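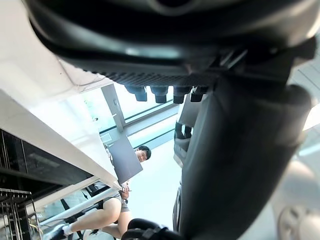

I promised a few people I would write down how we are changing our kitchen, so I will do it in small pieces. We moved to Gotthorpe in May and I still learn where my hand should go for a spoon.

First, the white countertop. I love it and I am also a little afraid of it. Every drop of tea shows. In our old flat the counter was brown and speckled, and I think I did not really see it for 14 years.

The cabinet under it is black and glossy. By day it is beautiful. By day you also see each finger that touched it. I wipe with a damp cloth, then a dry one, and I stopped buying special sprays.

Waltraud Kälin wrote to me that one should never put white on top of black in a kitchen with children. Dear Waltraud, you are right, and it is too late now.

The window is the reason we took the place. In the morning so much light comes in that I turn my back to it when I read a recipe. I thought about a curtain. Then I thought about washing a curtain next to a stove, and I left it.

About the wire rack, some of you asked if it is practical. For pots and big bowls, yes. For small things, no. A small jar stands crooked between the wires, so I cut a piece of thick cardboard for it. It is ugly but it holds.

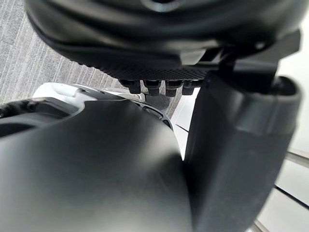

My rule for the white surface is that only 2 things may live on it, the kettle and the bread box. All other things are guests and must go home in the evening. My husband says his radio is not a guest. We are still discussing.

I emptied the drawers last week and found 27 lids without a container. I had carried them from Zesgate in a box with "important" written on it. In my handwriting.

Dulce Quezada asked what I did with them. I kept four, for covering bowls in the fridge. The rest went away. I waited one night before I took them out, in case somebody missed them.

For the low cabinet I do this: heavy things in front, light things behind. Before, it was the opposite, and I was on my knees each time I wanted the big pan.

Still not solved: the cutting boards. If they lie flat, I must lift all of them to get the bottom one. If they stand, they fall over when I close the door. If you have something simple that does not need a drill, please write me.

Tomorrow I will do the spice shelf. I have paprika from three different years and I want to smell them all before I decide.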